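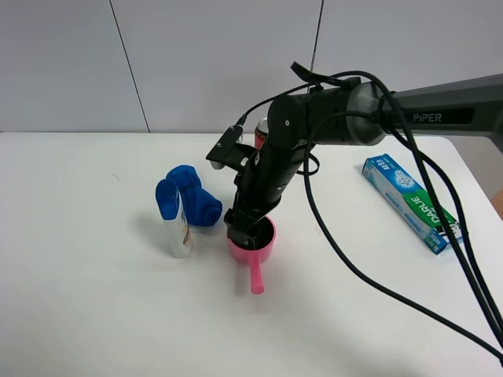 White Tables, Small Plastic Things: A Gallery

I have been suspicious of the white tabletop for years. Every catalog has one. You put a cheap thing on a white surface, the light bounces around underneath it, and for a moment it looks like something you'd pay to have shipped. Then it comes to your house and sits on a brown counter next to the toaster and you wonder what you were thinking.

So this page is a small test of that, with one picture to go on and a line or two for each thing on the table. I'm told a gallery ought to have more in it. I've looked at galleries that have 419 pictures in them and I couldn't tell you what was in the second one.

The pink cup
Bright pink plastic, a little see-through, with a long round handle. I'll admit the color does well against white. I don't trust it anywhere else. Pink like that goes fine in a kid's bathroom and looks lost in every other room I've lived in.

The handle
Long handles on light cups are an old argument of mine. A handle with that much reach is nice when you want to keep your fingers away from whatever you're scooping or rinsing, but it wants to be the boss of the cup. On the table its rounded tip comes all the way down to the surface. Good for a photograph. In a cabinet it's the thing that keeps the door from closing, and I had a Briletti dipper that did exactly that until I gave it away.

The white bottle
Tall, white, upright, blue flip cap, a small label with some orange and tan on it. Flip caps get sold as a convenience and I have my doubts. They're fine for the first month. After that there's a crust in the hinge, and one morning you press down with your thumb and the whole top comes off in your hand. The Jenonska bottles I bought in August were supposed to be different. They lasted until the leaves came down.

The blue cap
It's sitting at a slight tilt, and that's the sort of thing that would bother me all day if it were on my shelf. The blue is good, though. White and blue is the one combination on a bathroom shelf I've never gotten tired of, and I have gotten tired of most of them.

The blue soft thing
Knitted, or some kind of fabric, all bunched up. Could be a glove. Could be a plush toy. I've gone back and forth and I'm not going to pretend I've settled it. If it's a glove, I'd like to know where the other one is — in my experience there are never 2 when you need them. If it's a toy, it has the slumped look of one that gets carried around by whatever part is handiest.

The tabletop
White, and that's as far as I'll go in praising it. Zadia makes a white table that people on the home forums won't stop talking about, and one thread had 3,000 replies when I quit reading. Most of them were about stains. White furniture is a hobby, and you should only take it up if you like wiping. I paid 225 dollars for a Quaye table in the same color and spent the next winter hiding a ring of coffee under a fruit bowl.

The colors together
Pink, blue and white is a nursery, or a drugstore aisle, or a birthday cake from the supermarket. I came ready to dislike it. Seen small, on a phone, I thought it looked pretty cheerful, and then I opened it on the big monitor and went back to having doubts. My advice if you're buying anything in these colors is to look at it large, and at night, with the lamp you own.

If you have an opinion about the blue thing, the comment box is open until I get tired of reading glove theories.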